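Zweiarmiger Roboter baut Hocker zusammen: welche Regeln für Greifkraft und Abstand?

Nima Zamani
24. Juni 2020

Guten Tag an alle. In unserer Werkstatt in Lelcombe soll ein Roboter mit zwei Armen kleine Möbel aus Kunststoff montieren, zuerst einen Hocker. Ich schreibe dafür die Arbeitsanweisung und möchte es richtig machen. Die ISO 10218 und die ISO/TS 15066 habe ich gelesen, aber mir ist nicht klar, ob sie für einen Versuchsaufbau ohne Zaun auch gelten. Wir haben bis jetzt 253 Durchläufe gemacht, immer mit einer Person am Not-Halt. Reicht das? Und wie macht ihr es mit den Kabeln an den Greifern?

Padula
Die Person am Not-Halt ist gut, aber sie ersetzt keine Risikobeurteilung. Diese müssen Sie für die ganze Anwendung machen, also mit Greifer, Werkstück und Tisch. Ein Arm kann für sich sicher sein und mit einem Stuhlbein in der Hand nicht mehr. Schreiben Sie jede Stelle auf, wo ein Finger zwischen Bein und Greifer kommen kann. Wir haben bei uns 16 solche Stellen gefunden. Bei jedem neuen Werkstück wird die Liste neu geprüft.

Matubbar
einfach langsam fahren, dann passiert nichts. wir haben mehr als 847 Durchläufe ohne Zaun

Trelent
Dem Beitrag von Matubbar möchte ich widersprechen. Langsam fahren hilft beim Stoß, beim Quetschen hilft es wenig. Zu den Kabeln: Sie sollen so viel Schlaufe haben, dass das Handgelenk ganz drehen kann, und trotzdem nicht zwischen Greifer und Werkstück geraten. Vor jeder Schicht bewegen wir beide Arme 3 Mal leer durch den ganzen Weg und schauen nur auf die Kabel. Legen Sie den Hocker mit der Sitzfläche nach unten, so kommt man an die Beine von oben gut heran. Und noch eine Bitte: Die Arbeitsanweisung soll am Platz hängen, im Ordner findet sie niemand. 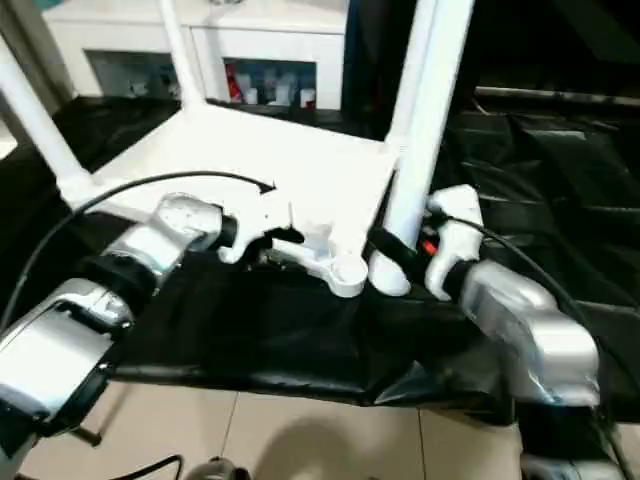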